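Unit 3: Keeping dry goods at home and in small kitchens
Course notes, Food Storage Basics
Jussara Moura

Reading before the next session: the chapter on water activity in the course packet, up to the sorption curves. You can skip the math.

1. Where we left off

Last time we covered cold storage. Dry storage looks easier and gets less attention, but most of the food thrown out of pantries is lost to two things: moisture and insects. Rancid fat is third, and it matters mostly for whole grains, nuts and seeds.

2. Moisture

A dry food takes up water from the air until it comes into balance with it. Flour in a paper bag in a damp kitchen will gain water all through August and lose some of it again once the heating is on. The change in weight is small. The change in how the flour behaves in dough is easy to feel.

Terms to know:
Moisture content – the share of the food's weight that is water.
Water activity – how much of that water is available to molds and bacteria. Runs from 0 to 1.
Caking – clumps formed when the surface of the grains gets sticky and then sets. Common in sugar, salt and milk powder.

Two foods with the same moisture content can have very different water activity. Raisins hold a good deal of water and still keep well, as the sugar ties it up. Crackers with far less water go soft in an open dish overnight.

3. Insects

Flour beetles, grain weevils and pantry moths often come home with the food. Eggs may already be in the bag. A tight container will not kill them, but it keeps one bad bag from becoming a bad shelf. Freezing new flour or rice for several days before it goes into the pantry kills most eggs and larvae. Let it come back to room temperature before you open the bag, or water will condense on the food.

Moth larvae can chew through thin plastic film and paper. They do not get through glass, metal or thick rigid plastic, though they can crawl in under a loose lid.

4. Choosing a container

Glass is the best barrier to water vapor and smells. It is heavy and it breaks. Metal tins block light, but many have lids that only rest in place. Rigid plastic is light and cheap, and in a working kitchen it is usually what people buy. Old plastic can hold smells, so do not move coffee or spices out and put flour in.

The seal matters more than the walls. Check the gasket for cracks and dried food. A simple test is to fill the container a third full of water, close it, and turn it over above the sink. A container that drips is fine for unopened packets and poor for loose flour. Dry it fully before use.

Size also counts. Half-empty containers hold a lot of air, and each opening swaps it for damp kitchen air. Buy for what you use in a month or two.

5. Labels and rotation

Write the name of the food and the date it was opened. Put the label on the body, as lids get swapped at the sink. New stock goes behind old. Do not top up: empty the container, wash it, dry it, then refill.

6. Kitchen log exercise

Work with a partner. Valdir Barbosa's group has the Nusau kitchen and Edileuza Barros's group has Jaltari. Each pair picks 3 dry foods, weighs them at the start and again after 10 days, and notes the weight, the kind of container and how far it stands from the stove. Keep the lids closed between weighings. Hand in one page with your table and a short paragraph on which food changed most – a guess at the reason is fine if you say it is a guess.

Scales are in the prep room, which closes at 11. Ask Cauã Xavier for the key.
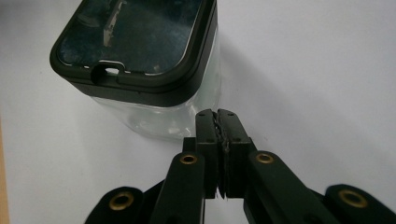 Filed under: Dry storage, Handouts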